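Randine Calibration
About us

Randine is an independent laboratory for the calibration of weighing equipment. We test and adjust balances, platform scales and reference weights for pharmacies, food packers, seed merchants and schools. The company works from a single site in Sumau.
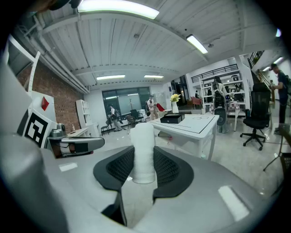
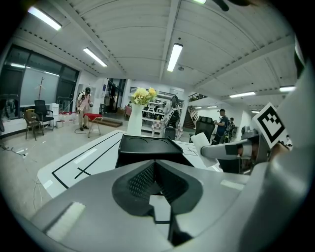

Page last changed: June

What we do

The laboratory accepts electronic and mechanical balances with a capacity of up to 70 kg. Larger platform scales are calibrated where they stand. Reference weights are accepted singly or in sets, from 1 g upward. We do not calibrate truck scales, crane scales or tank load cells.

A standard calibration covers repeatability, eccentric loading and error of indication over the working range. Results are reported as found and, where an adjustment has been made, as left. The customer receives a certificate stating the uncertainty at each test point, the reference weights used, and the temperature and humidity at the start and end of the work.

Adjustment is carried out only with written agreement. Some customers need an unadjusted history for their own quality records, and the order form has a box for this.

History

The business began as the repair counter of Mabaso, a dealer in shop scales. Most of the early work was on counter balances with mechanical dials, and calibration was done as the last step of a repair. When Mabaso closed its retail side, the repair counter was taken over by its senior technician, Merle Waaka, and renamed. Repair work was dropped four years later. Holding both activities under one roof made it hard to give customers an impartial opinion on whether an instrument was worth keeping.

The dial balance test bench from the Mabaso shop is still in service. It has been re-leveled twice and fitted with a new stone slab.

Staff

Randine employs 11 people. Six are calibration technicians, two of whom work mainly at customer sites. The others handle receiving, certificates, accounts and the vehicle schedule. Merle Waaka remains technical manager and reviews every certificate for weights in the finer classes. Certificates for other work are reviewed by a technician who did not take the readings.

New technicians work under supervision until they have completed the full range of instruments on the internal training list. Training records are kept by instrument type. A technician signed off on platform scales is not automatically signed off on analytical balances.

Rooms and conditions

The weight room is kept at 20 °C. Reference weights and customer weights are left there overnight before comparison. Analytical balances are tested on stone benches standing on separate footings from the floor. Bench scales and platforms are tested in the larger room next to receiving, where the temperature is recorded but held less closely.

The air handling for the weight room was replaced after a long series of comparisons showed a small drift in the afternoon readings. The drift followed the sun on the west wall. The wall has since been insulated and the comparator moved to the opposite side.

Records

All readings are entered in Flivetti, our record system, at the time they are taken. Flivetti was written in-house and stores the raw readings, the calculation version and the identity of the reference weights. It replaced a set of spreadsheets that had become difficult to check. Last year the laboratory issued 1,517 certificates. Copies are kept for ten years and can be sent again on request at no charge.

If a reference weight is found outside its limits at recalibration, Flivetti lists every certificate issued against it since its last good result. Affected customers are then contacted in writing. This procedure has been used once, for a 5 kg weight that had been chipped near the base.

Sending an instrument

Balances should be packed in the original case where it is still available. Remove the pan and draft shield and wrap them separately. Include the power supply, as readings can differ with a substitute unit. Weights should be sent in their box and handled with gloves or forks. Please do not clean or polish weights before sending them, as this changes the as-found value.

Receiving is open from 8:30 a.m. to 4 p.m. Normal turnaround is six working days from receipt. Site visits are planned by district, and customers in the same district are offered a shared date to reduce the travel charge.

Complaints and corrections

Questions on a certificate should quote the certificate number and the test point concerned. They are answered by the technical manager. If an error is found, a replacement certificate is issued under a new number which refers to the one withdrawn.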